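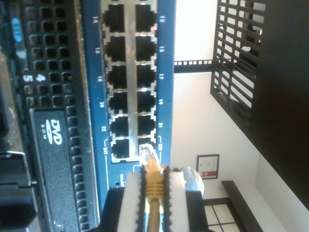

A yellow Ethernet cable at port 23 of a blue network switch, next to a rack server.

DULEN LIBRARY DISTRICT BEGINS RENEWAL OF NETWORK CABLING AT ROSENTHAL BRANCH

Work to replace aging data cable will reach 62 public computers and all staff areas

DULEN – The Dulen Library District announced Wednesday that it has begun replacing the network cabling at the Rosenthal Branch, the largest of its buildings and the point through which the district's catalog, telephone and public internet services are routed. The work is scheduled to be finished in September. The branch will remain open during its regular hours throughout the project.

The project covers 1,813 cable runs, patch leads and wall connections across both floors of the building, together with the reorganization of the main equipment room on the lower level. Much of the existing cable was installed when the reading room was enlarged and was never intended to carry the volume of traffic it now handles.

"Patrons come to Rosenthal to apply for jobs, attend court hearings by video, finish schoolwork and talk to family members overseas," said Dolores Fitzsimmons, director of the Dulen Library District. "For a good many of them, ours is the only dependable connection they have. The cable in the walls has served us well past its expected life, and the Board was right to fund its replacement before we faced a serious outage."

The contract for the work was awarded to Esora, a structured cabling firm, following a public bidding process. Fletteri-style shared wiring closets, used in the original building plan, will be retired.

Scope of the work

Under the approved plan, every data outlet in the public computer area will be rewired and tested. That area contains 62 computers, used for both reserved sessions and walk-in visits. Outlets at the circulation desk, the children's desk, the local history room and the staff workroom will be rewired in the same phase.

In the equipment room, existing switches and servers that remain in good working order will be kept in service. Patch cables between the switches, the servers and the wall panels will be replaced and labeled at both ends, and a written record will be made of which outlet in the building corresponds to which port. The district has not had a complete record of this kind for the Rosenthal Branch. Staff members responding to a fault have often had to trace a cable by hand from the desk to the equipment room, a process that can take most of a morning.

"When a catalog station goes down at nine o'clock, the person at the desk wants to know when it will be back, and for years our answer has depended on how quickly we could find the right cable," said Emmett Van Dusen, manager of information systems for the district. "With a numbered port at one end and a matching label at the other, we expect to settle most of those calls in a few minutes."

Patch cables will be color coded by purpose. Yellow has been assigned to public computers and catalog stations, gray to staff workstations and green to telephones. Cable lengths have been chosen to limit slack in front of the equipment, so that ports and their printed numbers can be read without moving other cables aside.

Cables with damaged clips or bent plugs will be discarded, including those that still pass a basic connection test. A survey of the equipment room carried out before the contract was let identified 39 patch cables whose locking clips were broken or missing. Such a cable can work loose when a neighboring one is handled, and the district believes this to have been a leading cause of brief interruptions reported by patrons.

Schedule and effect on services

Work in public areas will take place before opening and after closing wherever possible. Work in the equipment room that requires a connection to be interrupted will be limited to the hours between 5:30 a.m. and 8:30 a.m.

The public computer area will be rewired in sections. While a section is closed, its computers will be out of use and the remaining computers will be available on the usual terms. The length of a reserved session will not be shortened. Patrons who need a particular computer, including those fitted with a large-print keyboard or screen-reading software, are asked to call the branch ahead of their visit so that staff can confirm it is available.

Wireless service will continue during the project. Some 2 interruptions, each expected to last under an hour, are planned on the upper floor when the access points are moved to the new cabling. Notices will be posted at the entrance and on the district's website ahead of each one.

The local history room will close to the public for part of the project so that furniture and map cases can be moved away from the walls. Requests for materials held in that room will be taken at the information desk during the closure.

"We have planned the sequence with the people who work at those desks every day," said Ingrid Kowalczyk, manager of the Rosenthal Branch. "Summer reading sign-up, tax form requests and the homework table all draw on the same network, and the schedule takes account of each of them."

Funding and oversight

The project is paid for from the district's capital reserve. No increase in the library levy has been requested in connection with the work. Any balance remaining at completion will be returned to the reserve.

Esora will provide test results for each run before it is accepted by the district. Results will be kept with the port record and made available to future contractors. Removed cable will be sent for metal recovery under the terms of the contract.

"A library network is a busy one, and the building has to stay open around us," said Roscoe Delacroix, project supervisor for Esora. "We close out each section fully, with the testing and the labels done, before our crew moves to the next."

The Board of Trustees will receive a progress report at each regular meeting until the project is complete. Meetings are open to the public and agendas are posted at all branches.

"The Board asked for a plan that put the condition of the cabling on paper and kept the doors open," said Hajnalka Rácz, chair of the Board of Trustees. "We are satisfied that this plan does both, and we thank the patrons of the Rosenthal Branch for their patience while the work is carried out."

About the Dulen Library District

The Dulen Library District provides free library service to residents of Dulen and the surrounding townships. Its branches offer books and other materials for loan, public computers, meeting rooms, children's programs and a local history collection.

Media contact

Office of the Director
Dulen Library District
Inquiries may be left at the information desk of any branch during opening hours.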